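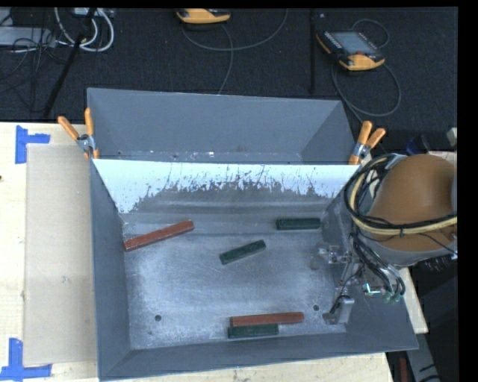

Red and green blocks in the front bin.

I have been meaning to write about my grandmother's letters since Easter, and now it's May and the runner beans are in and I have run out of excuses, so let me make a pot of tea and get on with it.

Some of you will remember that when we cleared the house at Fenska my cousin Aurel Bratu took the furniture and I took the paper. I thought I'd got the better deal (Aurel had to get a wardrobe down a spiral staircase) until I got home and started opening envelopes. There were 112 letters in all, most of them to her sister, who must have given them back at some point, and every one written in the same small sloping hand with no margins whatsoever. Gran did not believe in wasting paper. When she reached the bottom of a page she turned it sideways and carried on up the edge, and when she ran out of edge she wrote over the top, in the gap between the address and "My dear".

I can manage three or four in an evening before my eyes give up. I've tried doing more and I start skipping, and then I have to go back, and it's a shame to skip because the good bits are never where you expect them. She'll give you a page and a half on the price of coal and then, squeezed in beside the date, "Danced twice with the Van Wyk boy, do not tell Mother." Well! The Van Wyk boy was not my grandfather. He turns up in 6 letters and then he doesn't turn up again, and I have been through the whole lot twice looking for him.

What has surprised me most is how much of it is food. She was living in one room over a draper's and cooking on a single ring, and she wrote to her sister about suppers the way other people write about holidays. There's a dumpling soup I'm quite sure is the one she made us on Sundays, only in the letter she's just learned it from her landlady and she isn't convinced. "Too much caraway, but I ate two bowls." I made it on Monday following her instructions, such as they are (she says to add flour "until it looks right", thank you Gran) and I had two bowls as well. I'd have left the caraway alone. It needs something, what with there being no meat in it.

I've been keeping them in order by postmark where I can read the postmark, and by guesswork where I can't. A lady at my Vurotico evening class, who used to do this sort of thing for a living, told me to take off all the old elastic bands and paper clips at once, and I felt very guilty because I'd been adding new ones. So they're all off now and the letters are lying flat in folders, with a pencil note on each folder and nothing written on the letters themselves. I'm typing them up as I go. I've kept her spelling, including "tommorow", which she got wrong for her entire life and which I now can't see spelled properly without feeling it's missing something.

The one I keep going back to isn't really about anything. She'd taken the bus out to Jurnumau on her afternoon off, and it rained, and she sat in the shelter by the water and ate a bun and came home. That's all that happens. But she goes on for four sides about it, the colour of the water, and a dog, and a man who was cross with his umbrella, and she says she hadn't been so happy since she left home. She'd have been 22. I never knew her when she wasn't somebody's mother or grandmother, and it was lovely to have her to myself for an afternoon, on her own with her bun.

Aurel wants copies, of course, and so he shall have them when the typing's done. He says the wardrobe is still in his hall because it won't go up his stairs either. If anyone in the family has a photograph of the draper's shop, or knows a single thing about the Van Wyk boy, please do write to me. I've got the soup recipe typed out too if you'd like it, with my own guess at the flour.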